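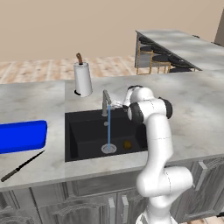 Setting up the tap task in the simulated kitchen cell

These notes cover placing the arm at the sink, wiring the lever joint to the water stream and checking the contact before any episodes are recorded. They assume the Pruvalance scene package is installed and the arm model loads without errors. If the links come up in the wrong order, reload the model before going further.

1. Place the base

Fix the base on the cabinet side of the counter, right of the sink centre line. The arm has to go up and over the back right corner of the basin, so keep the elbow out to the right and high. A low elbow reaches the lever too, but the forearm then passes through the worktop edge on the way back.

Save the pose as "home_sink". The reset script looks for that name and stops if it is missing.

2. Set the lever joint

The tap is a fixed body with one hinged child, the lever. Open the joint panel and check three values:

Lower limit: 0 degrees
Upper limit: 27 degrees
Damping: leave at the package default

If the lever swings under its own weight when the simulation starts, the gravity flag on the child body is still on. Turn it off. Raising the damping hides the fault and makes the lever feel stuck to the gripper.

3. Link the stream

The water is a drawn cylinder with no mass and no collision. It is switched by lever angle and nothing else. Set the top anchor at the spout tip and the bottom anchor on the drain, then step the simulation by hand with the lever open. The stream should be straight and should end on the strainer. If it carries on through the basin floor, the bottom anchor has been parented to the world frame — reparent it to the sink.

Loose items in the basin are not affected by the stream. The small round one to the right of the drain can stay where it is.

4. Check the contact

Bring the fingers in beside the lever at low speed, with the contact display on. Look for contact on the fingers only. Contact on the wrist means the approach is too steep; lower the wrist and try again. Run the approach three times from home_sink. All three should finish with the lever past the switching angle and the tap body unmoved.

5. Fix the seed and save

Use seed 769 for the reference run, so that results can be compared with the Mirzaei logs. Leave the knife, the blue board and the paper towel roll at their saved positions for this run. Random placement is turned on later, in the Prirkia config, and only for objects on the worktop.

Known fault: after a scene reload the stream sometimes shows with the lever closed. Vangelis Michailidis traced this to the switch reading the angle one step early. Until the patch is merged, add a single empty step after each reset.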